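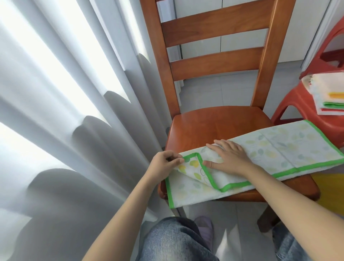 ## 4. Recording the folding demonstrations

The Neklow policy learns from first-person recordings of a person folding. In the March trial, a policy trained on 1860 demonstrations handled corner pickup well but often lost the crease on the second fold. The Gerkus set raises the total to 3000.

1. Lay the towel across the seat of the chair. It may hang past the seat edge.
2. Start recording in the Weltness app and hold both hands open in view for 2 seconds.
3. Pinch one corner between thumb and fingers. Press the other hand flat beside the fold line.
4. Turn the flap over and keep the flat hand down until the corner is released.
5. Repeat until the towel is folded, then stop recording.

**Note:** Keep forearms bare. Long sleeves hide the wrist, and the hand tracker drops those samples.

**Note:** Old crease lines are fine. Do not iron towels between takes.

**Caution:** A glossy seat reflects window light. If the preview shows glare over the fingertips, close the curtains further and start a new take.

6. Label the take `fold_ok` or `fold_redo`. Redo takes stay in the set but are left out of training.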